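January 13, 2026
Karim Daher – Prullatby notebook, pose tracking

Picking up the jitter thing from December. Cube pose on the left gripper still flips when only one face is seen by the head camera. Two faces in view = fine. One face = solver picks the wrong tilt for 2 or 3 frames then snaps back. Ashraf's filter in Kisness hides it but adds lag, dont want that.

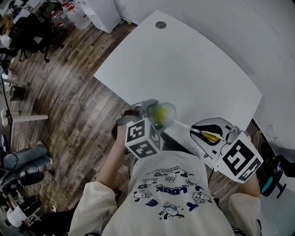 Cup in the left jaws, stick handle in the right. Cubes on both grippers.

Changed today:
– reject any single-face solution that jumps too far from the last good pose
– hold for 200 ms max, then mark as lost
– head and gripper streams now matched on capture time, not arrival time (should have been this way from the start)

Replayed 500 clips through Ghoneim overnight settings. Flips mostly gone. What's left is nearly all fast wrist turns.

Gripper camera odometry is a seperate problem. 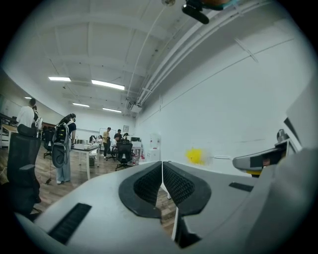

Drift is worst when the tracker locks on to ceiling lights and people walking about, so masking the finger pads alone won't do it. Try a lower weight on points near the rim of the fisheye first, it's a one-line change. Ashraf Alaoui wants a proper moving-object mask – fine but slower, later.

To do: re-run with hold at 500, check the Hinero export still reads the lost flag, ask Ashraf which calibration file he used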